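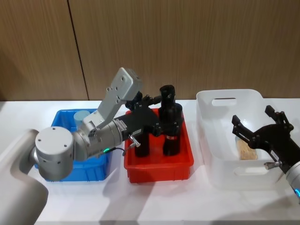
We have to have Mum's house in Bemville cleared by December and I am already losing the plot. It's 17 years of her living there on her own and before that all five of us, so every cupboard is layers. I've read the big organising threads on here and they all seem to be written for people with one messy wardrobe. What I've settled on is three tubs in a row on a white table, blue then red then the see-through white one, and every single thing that comes out of a cupboard has to land in one of them before I'm allowed to open the next door. Blue is family, red is op shop, white is "ask Mum". It's going well except that the white one fills up before morning tea, every time. How do you lot deal with the ask pile? She's moved into the unit at Jultov and she's sharp as a tack, but she gets tired, and I feel awful turning up with yet another load of gravy boats.

hilde_vl
Posted June 30, 2020

Reply from zydrunas_v

Did my dad's place two years back, so you have all my sympathy. Don't take the things to her, take photos! I'd do a batch in the afternoon and ring him after tea, and he'd go yes, no, no, give it to your cousin. Much less tiring for him than having it all piled up in the lounge room. He did go quiet over a tobacco tin once and we left it for the day.

Reply from PajuArunas

I'm going to disagree with the whole setup, sorry Hilde. Three piles is one too many. If there's an ask pile then everything goes in the ask pile, that's just how people are when they're sad and tired. We did Nan's house with keep and go, and if my sister and I couldn't agree inside a minute it was a keep. Sorted the keeps again at home over winter when nobody was crying.

Reply from hilde_vl

Arūnas I hear you but I live in a two bedroom flat and my brother's in Canada, there's no "at home over winter" for me. Whatever gets kept has to have somewhere to go.

Also it's still her stuff! She's not gone, she's twenty minutes up the road.

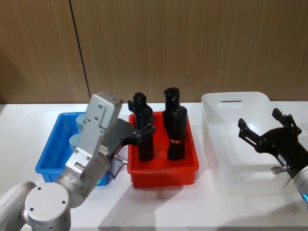 Anyway I did the linen press this arvo and found 442 dollars in an envelope marked "Fitis", which was the travel agent in the main street when I was a kid. I rang Mum and she laughed until she coughed. She'd been putting money by for a cruise and forgot which cupboard. So my new rule is that nothing from the linen press goes to the op shop without being unfolded first.

Reply from a_yeong_m

Oh that's lovely, I hope she spends it on something silly.

On the ask pile, what helped with my mother-in-law was a limit. She got to pick 100 things for the unit, any size, a teaspoon counted as one and so did the sideboard. She loved it, she kept a list on the fridge and would ring up to swap a vase for a cake tin. It made her the boss of it. By the end we were hardly asking her anything, we just looked at the list.

Reply from zydrunas_v

A teaspoon and a sideboard both counting as one is brilliant. My dad would've picked 100 sideboards.

Reply from KajaStan

Bit of a practical one. Check what your op shop will take before you fill a tub for them. Ours stopped taking glassware and anything electrical, and I ended up driving round with a boot full of jugs for a week. I got rid of most of it through the Juška street swap in the end, put a note up and it was gone by the weekend. Books are the hardest, I've still got hers in my shed.

And I'm with Hilde about the three piles. Two piles is fine if the person has died. When they're alive and have opinions you need somewhere for the opinions to go.

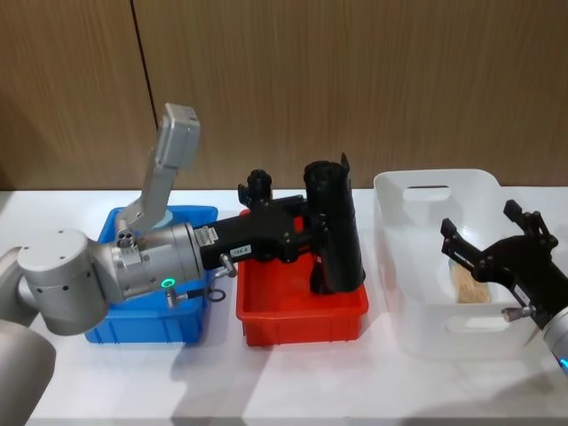
The other thing I'd say is do the kitchen last. Everyone starts there because it looks easy, and then you've got no cups and no kettle for the next six weekends.

Reply from PajuArunas

Fair point about her being alive and kicking, I'll give you that one. Still reckon a minute per item is plenty. And agree on the kitchen, we were drinking tea out of a measuring jug.

Reply from hilde_vl

Too late on the kitchen, I started with the kitchen, hence the gravy boats. But I've kept the kettle back.

A-yeong I rang Mum about the list idea and she's already up to nine, and two of them are things I'd put down for the op shop. I'm heading over tomorrow to fish them out again. Kaja, do they take encyclopaedias at the street swap?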